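Kinetic sand in the residents' activity room: storage and replacement
Triltlow House Forum > Activities > Supplies

Activities_Office
5 April 2018
Members are asked to comment on the proposal to replace the Flavow sand every 3 months. The present stock was opened in January.
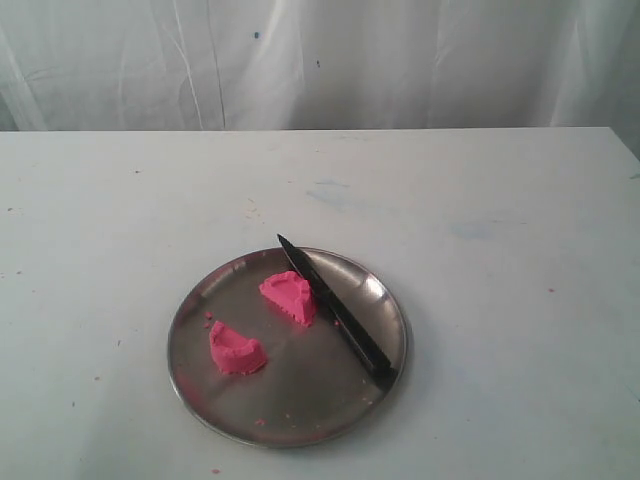 Ladefoged_Wing
Three months is too frequent. Our wing keeps its sand in a lidded tub and has seen no decline in texture. We request a limit of 2 orders per year.

unit103
I must disagree with the previous poster. Sand handled by up to 300 visitors should be discarded on schedule, whatever its texture.

Ladefoged_Wing
Our wing does not receive that number of visitors. A single rule should not apply to both rooms.

Activities_Office
Noted. Separate schedules will be drafted. Please send tub sizes to this office.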